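Search products Enter keyword Go

Ndlovu Hand-Held Gripper, Baria Finger Set

Two-finger hand-held gripper for cloth handling trials. Black body, yellow slotted fingers, side knob. Sold singly or as a left and right pair.
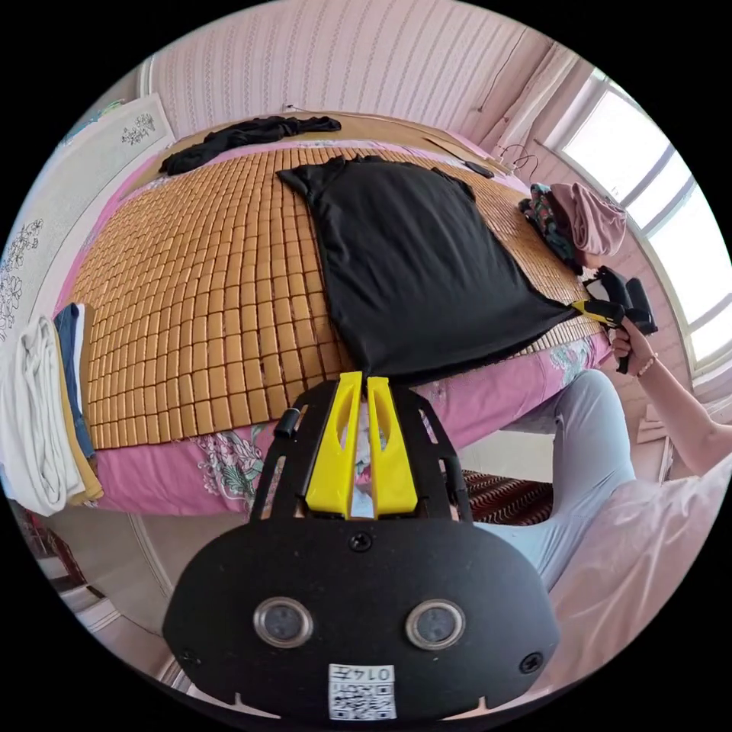
Pair in use with black fabric on a tiled woven mat.

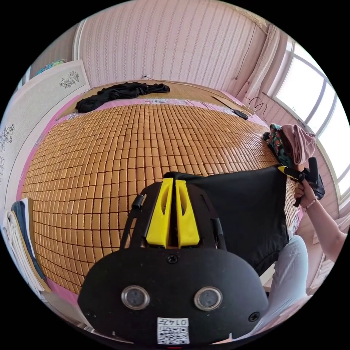

Siltby, April

We compared the Baria fingers with the older Vakutov set on garments laid out on a bed. Both sets fit the same body and swap with a hex key.

The Baria fingers picked up a single layer of jersey at the hem more often. The Vakutov tips are wider and tended to take the mat along with the cloth. On folded denim there was no useful difference - either set will hold a waistband.

Dark cloth is the harder case for the cameras. Lock exposure before the first grasp, and keep the window to one side of the operator. With auto exposure on, black knit lost most of its fold detail.

Finger travel: 31 mm (Baria), 29 mm (Vakutov)
Battery: 3000 mAh
Part number, finger set: 1755

Recalibrate after every finger change. The knob should be finger-tight only - overtightening shifts the zero point. Spare fingers ship in pairs.

Contact | Copyright Ndlovu | Back to top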